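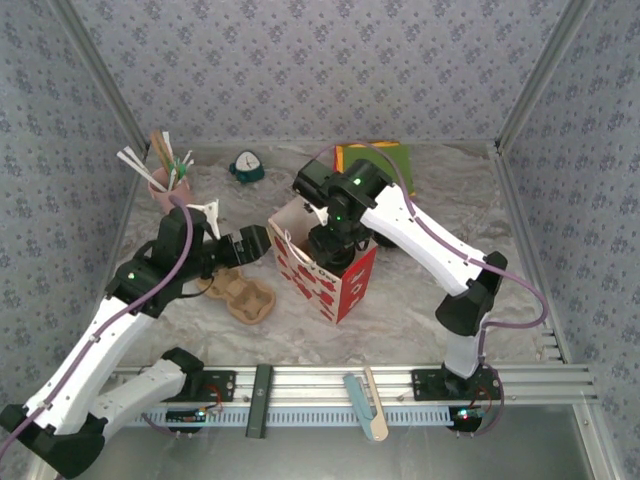 4. Packing the gift bag

1. Stand the bag upright, open side up, and let the handles flop over the rim – they do no harm there.
2. Lay anything flat, such as a book or folder, against one side first.
3. Egg cartons go in last, lid closed, and please don't force them.

Note: Allow 20 minutes for your first bag, and do take your time over it.

Caution: Never lift a full paper bag by one handle. Pop a hand underneath as well.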